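The T-shirt drawer, again

So the drawer finally gave out on Tuesday. I'd been shoving shirts into it since roughly last fall, and when I yanked it open before work the whole front panel came off in my hands and a sort of lava of cotton slid out onto my feet. I stood there in one sock holding a piece of dresser. Then I picked a shirt off the top, put the front back against the drawer so it looked normal, and left.

I know I've written about folding before (the towel post still gets more comments than anything else I've done, which is a little bit alarming), but I never got around to shirts. Partly because I was bad at it. I folded the way my whole family folds: hold it up by the shoulders, tuck it under your chin, fling the sides back and hope. It works okay for about a week and then everything in the pile has slumped into everything else and you're back to digging.

The dresser is a Clorwood, the low three-drawer one, and I got it secondhand for 95 bucks from a couple moving out of the building next to Aton Cleaners. I'd love to blame it. But the drawer is fine! The drawer was holding way more than any drawer should have to. I dumped the whole thing out that evening, plus the overflow bag from the closet, plus the gym stuff that lives on the chair, and got it all on the couch in one heap. It went higher than the arms.

First job was getting rid of things. I'm not strict about this. If I wore it in the last year it stays, if it has a hole where people can see it goes to rags, and if I feel guilty looking at it then it goes in the donation bag before I can start telling myself stories. There was a 5K shirt from a race I did not run. There were two gray ones from Wattimena, the noodle place that used to be on our corner, and those are staying forever, I don't care, I miss that broth. There was one so thin at the shoulders that I could read my phone through it. Rags.

Then the actual folding, and this was where I had to slow down and learn something. I'd been trying to fold on the bed, and the bed is too soft. Everything sinks and the sleeves wander off while you're smoothing the middle. What you want is something flat with a bit of grip to it, so the shirt stays put when you let go. A woven surface is great. A slick tabletop is okay but thin shirts skate around on it like crazy.

The order I've settled on goes like this. Lay the shirt out and get the body flat before you touch anything else. Run your hands from the middle out toward the side seams, then down to the hem, and don't go nuts over every tiny crease, because you'll be there until midnight. Then bring one sleeve in across the body and lay it down flat. Then the other. Only after both sleeves are in do you start folding the sides and bringing the length up.

Sleeves are the thing I got wrong for years. I used to fold the side of the shirt first and then deal with a sleeve sticking out of the package like a flag, and I'd sort of stuff it underneath. That lump is why the piles fall over! If the sleeve goes in first and lies flat, the whole thing comes out as a proper rectangle and stacks like a book. 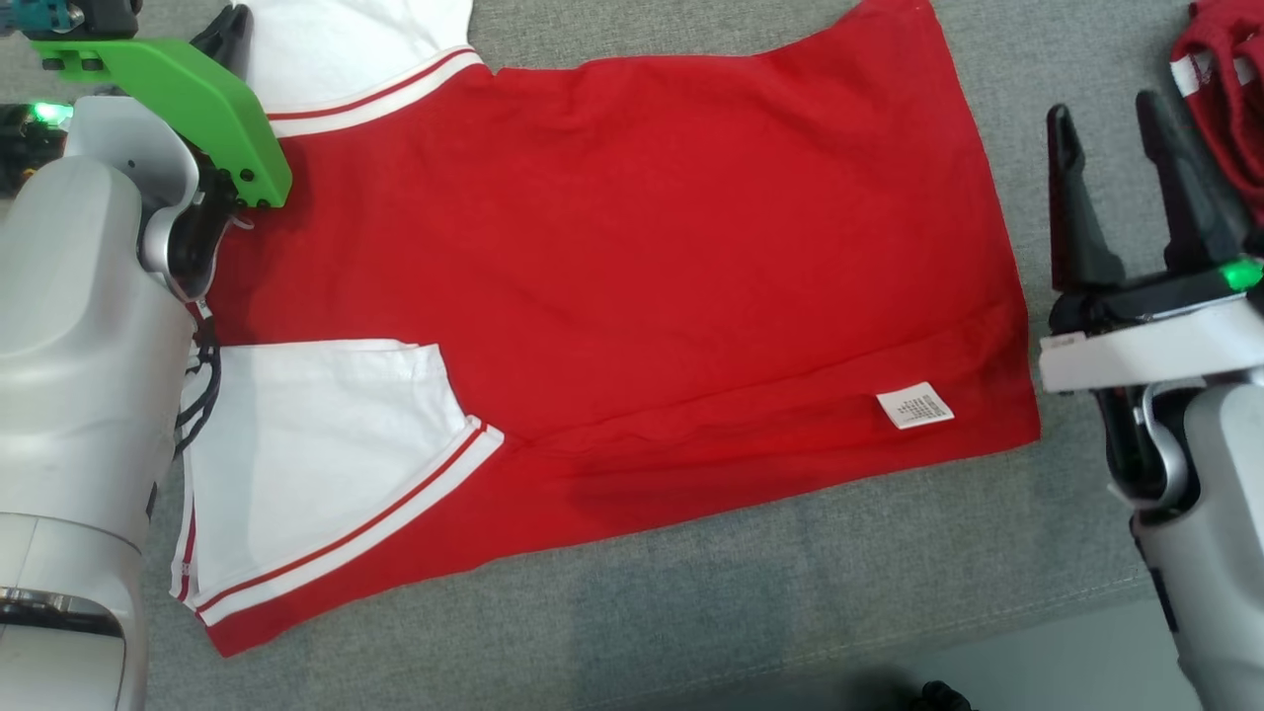 Does it matter which sleeve you fold first?

Pick whichever side you like, but stick with the same one every time. Your hands learn it quicker that way and the finished stack comes out more even, especially if your shirts have thick cuffs that add a bit of height.

Ribbed trim deserves its own paragraph, I think. Any shirt with a banded cuff or a ringer-style neck has these spots that are thicker than the rest, and they love to flip over on themselves while you're folding. I pinch the band flat with two fingers right before I bring the sleeve in. It takes a second. If you skip it you get that curled-up cuff that shows through the front, and if it sits in the drawer for a month it stays curled after you put the shirt on. I have a navy one that's been doing this for years and I now spend every morning I wear it tugging at my own arm.

Care labels, too. Some shirts have them down in the side seam near the hem, and if you fold with the tag sticking out it catches on the next shirt when you pull one from the drawer. I've started tucking mine under. (Some people cut them off. I did that once with a sweater and then felted the sweater, so I leave the tags alone now and read them like an adult.)

For the last part I fold the body in thirds lengthwise, then bring the hem up toward the neck but stop a little short, then fold again. Stopping short is the bit I picked up from a comment on the towel post. If you bring the hem all the way up to the collar you end up with a fat end and a skinny end, and it won't stand. Leave a small gap, and the neckline has somewhere to go.

And yes, I stand them up now! I fought this for so long because it seemed fussy, like something for people with label makers. But when they're filed upright you can see every color at once, and pulling one out doesn't wreck the rest. The red ones went at the front because I wear them most, then whites, then the gray swamp at the back. I'd love to say I did a full rainbow. I did not. I have something like one green shirt.

I did try one of those folding boards, by the way, the hinged plastic kind. Mine was a Trallel, and it's been under the bed since spring. It makes very neat squares, I'll give it that. My trouble was that it makes the same size square no matter what shirt you put on it, and my drawer is shallow, so the squares stood up too tall and the drawer wouldn't close. If your drawers are deep or you stack on shelves, you might love it. I went back to using my hands and a patch of couch.

A few other things I tried that week, in case you're in the middle of your own lava situation:

Rolling. Great for a suitcase, no good for me in a drawer. Everything unrolled itself as soon as I took one out, and the long-sleeve ones turned into a kind of sausage with a tail.

Shoeboxes as dividers. Loved this. I cut the lids off and used the lids too, for socks. They cost nothing and they stop the front row from flopping when the drawer is half empty on laundry day.

Folding while warm. I'm a convert. I used to let the dryer load sit in the basket overnight and then wonder why it all looked slept in. If I fold within a few minutes of the buzzer, most of the wrinkles just smooth out under my palms and I can pretend I own an iron that works.

Folding while watching TV. I know everyone does it, but my folds get visibly worse once there's a plot. Music is fine. A cooking show is borderline.

As for the drawer itself, the front was only held on by two pegs and some very old glue. I cleaned off the crusty bits, put in fresh wood glue, and clamped it overnight using a belt and a stack of cookbooks - not elegant, but it held. It slides a lot better with less in it. I rubbed the runners with the end of a candle too, and now it closes with one finger, and I have opened and closed it for no reason more times than I'd like to admit.

The donation bag is by the door. It's been there for days and I've already taken one shirt back out of it, the yellow one with the cracked lemon on the front. I wore it to the grocery store. I'm going to put it back in the bag tonight, probably, and drop the whole thing off on the way to work before I go looking for anything else in there.

Next up is the sweater shelf, and I'm dreading it a bit. Sweaters don't stand up the way shirts do, at least mine don't, they sort of sigh and lean over. If you've got a method for the chunky ones that doesn't involve buying a bin, please leave it in the comments. I also still need to know what to do with a single very nice hanger.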